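Maltenden Shared Workshop newsletter
19/05/2022

Bench notes: the arm, the tower, and where we're stuck

Quick one this month because the newsletter goes out tonight and I've still got the laser cutter rota to fix. Several of you asked at the open evening how the memory swap build is going. So, an update, in no great order.

Short version. The arm moves where we tell it. The tray is on version 6. The thing it's supposed to do, take a memory stick out of a tray and seat it in a real motherboard, it does some nights and not others. Best run so far was 9 clean seats out of 18 tries. Half! In March it was three.

For anyone new: we picked a desktop tower as the practice job because the workshop gets given old ones, and because it's a rotten job for a robot. Tight slots, wires everywhere, walls on all sides. If the arm can work inside a PC case it can probably do the easy stuff people keep asking for, like sorting screws. (Yes I know. The screws. It's on the list.)

The setup

Tower goes on its side, side panel off, power supply end toward you. Tray to the left of it. Cooler comes off before we start so there's more room over the middle of the board. Nothing plugged in, ever. If you find the case with a power lead in it, pull the lead out and tell me.

The bench is the slotted aluminum one. The rails are great for clamping, terrible for small screws, which drop into the grooves and stay there. Please put screws in a lidded tub. Please.

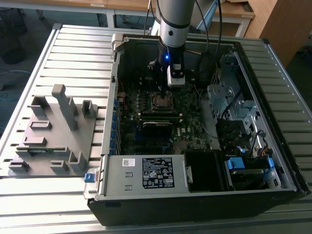 Biggest gain this month was slowing down. We had been bringing the gripper into the case at the same speed it uses in open air, and every time it stopped there was a little shiver at the fingertips. You can't see it unless you get your nose right down there, but a memory slot sure can. Now it drops quickly to a waiting height, pauses, and does the last stretch at a crawl. Takes longer. Nobody minds so far.

Second gain, the cable. It kept brushing the drive cage on the way down and nudging the arm off by a hair. We've rerouted it up and over the back with a bit more slack, held with hook and loop straps. Do not swap these for zip ties, we need to be able to move it. I came in one Saturday and found four zip ties. I'm not asking who.

Tray versions

Version 1 was a block of foam with a slit cut in it. Version 2 was printed, and warped. Version 3 was flat but the grooves were so snug the stick wouldn't come out without lifting the whole tray. 4 had the opposite problem. 5 was fine and then got left on the dashboard of my car.

Version 6 is the gray one and it's a keeper I think. Grooves have a small lead-in at the top so the stick can go back in slightly crooked and straighten itself. The taller holders are there so we can try other parts later on without printing a new base. File is on the shared drive under Trullik, which is what we're calling the whole project now, after the folder got that name by accident and stuck. Print it flat side down, 3 walls, no supports. If you change the file save it under a new name, dont overwrite.

The software side

Still on Hikex, the free controller program we started with. It's clunky but it saves positions by name and the stop button works the first time, so it stays. Some of you have been pushing for something fancier. Happy to look at it after the summer. Not before.

What I would like is somebody to tidy the position names. We have "above slot", "above slot NEW", "above slot use this one" and "slot high". They are all different. I ran the wrong one two weeks ago and the gripper went down onto the heatsink. Light tap, no harm done, but I said a word in front of the Thursday beginners.

Where it goes wrong

Pushing. Getting the stick lined up over the slot is mostly fine. Pressing it home is the trouble. A person rocks it a bit, one end and then the other, and feels the click. The arm just presses. If the angle is slightly off, it presses slightly off, harder and harder, till the limit trips and it backs out with the stick half in. We tried raising the limit. Bad idea, the board flexed and I didn't like the noise.

Next plan is to copy what a person does. Press one end, ease off, press the other end. Two short moves in place of one long one. I've tried it by hand on the jog controls and it went in three times running, which proves not much but cheered me up.

Other thing is the case shifting. It weighs plenty but it still creeps on the rails after a few rounds, and then every saved position is out. For now, check against the tape marks before each run. A proper stop bolted to the rails would be better. If you're handy with brackets this is a nice small evening job and I will buy the coffee. 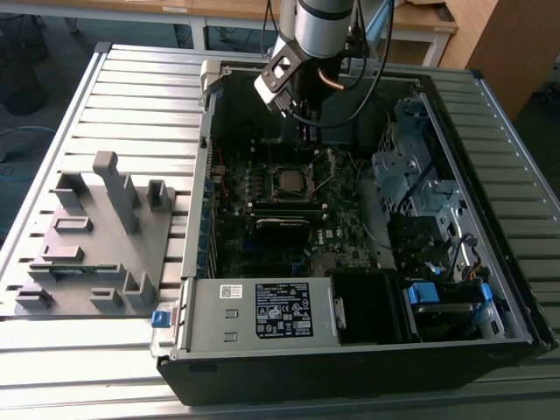
Gripper over the board, tray parked on the left.

Stuff we need

Dead motherboards. Any make, any age, as long as the memory slots aren't cracked. Each one only lasts so many goes before the slot gets loose and starts making us look better than we are.

Old memory sticks, same deal. Working or not makes no difference. Write DEAD on them in marker if they are, so they don't wander into the repair shelf.

A lamp with a bendy neck. It gets dark down inside the case after six or so in the evening and the ceiling lights put a shadow right where you're trying to look.

Drop it all in the crate under the Hopkin bench, not on it. The Hopkin bench is for the bike people this month and they have been very patient.

House rules for the arm

Same as before but I'll repeat them. Two people in the room whenever it's powered. One on the stop button, and that person isn't also on their phone. Hands out of the case before you hit run, and say "running" out loud even if you feel silly. Long hair tied back. If it does anything you didn't expect, stop it, write down what you ran, and leave it stopped till you understand why. The logbook is on the shelf with the pen on a string. The last few pages are mostly me so don't be shy about adding your own foul ups.

Also, new induction sheet. If you were signed off before Easter you need to read it and sign again, takes ten minutes. It covers the new waiting height and the new cable route, so it isnt just paperwork.

Dates

Arm nights stay Tuesday and Thursday for the rest of May. No arm night the last Tuesday, the room is booked for the sewing group. Beginners welcome on Thursdays, come at seven, wear sleeves that don't dangle.

If the two-press thing works I'll put the numbers up on the whiteboard by the sink. If it doesn't I'll put those up too.

Right, rota.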